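Home > Members' pages > Visits and outings

The Tevgate Tea and Grain Fair, a visit report

We took the early bus from Larnadon on Thursday and came to the fair before the gates were open. There were 8 of us from the cooking circle, and Wai-kit Tse had printed the plan of the halls for everybody. I had been to Tevgate only once before, in winter, and I remembered it as a gray town. In June it is quite different. The lime trees along the canal were in flower and the whole walk from the bus stop smelled of them.

The fair is held in the old rope works, a very long brick building with a low roof. This year it had 300 stands according to the booklet, and I think we passed most of them, but we stopped at few. The first hall is for grain. A miller from Grindaldale showed us how he sorts barley by weight with only a fan and a sloping board. He let us put our hands in the sacks. I bought one bag of pearl barley and one of buckwheat, and regretted it by noon, because I had to carry them all day.

Donal Moynihan wanted to hear the talk on rye bread at half past ten. It was a good talk, but the microphone was weak and those of us in the back rows understood maybe one half. The speaker said that a rye starter should be fed in the evening and left in a cool place, and that most home bakers keep it too warm. I wrote this down, and I will try it.

The second hall is for rice and for the dishes made with it. I spent the longest time there. The Kong family has a stand with rice from six regions, each in a small bowl so that you can compare the grains. The daughter explained to me the difference between washing the rice and soaking it, which I had always mixed up. She washes three times and soaks only the short grain. For sticky rice she does not boil at all – she steams it over a cloth, and she turns the whole cake of rice once in the middle of cooking.

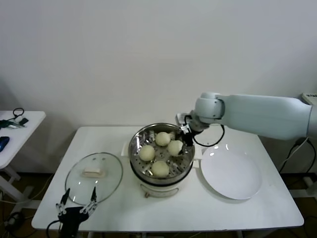
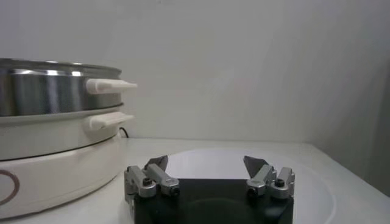 Rice hall, Tevgate: an electric steamer with its steel upper part.

Lunch was in the yard behind the halls. There was a long line for the dumplings, so Wai-kit and I took the soup with millet and sat on the wall by the water. The soup cost 375 and the dumplings 542, in the paper coupons which you must buy at the entrance. Please note that the coupons are not taken back at the end of the day. I still have some in my coat.

The tea hall was for me a little disappointing. It was crowded and warm, and the sellers talked over each other. But in the last corner we found an old gentleman who sold only roasted barley tea. He poured it for us without any hurry and asked where we came from. Three of us bought a packet.

We went back with the four o'clock bus. For those who wish to go next year, I advise flat shoes, a strong bag and an early start – after eleven it is difficult to speak with anybody at the stands. The booklet can be borrowed from me at the next meeting.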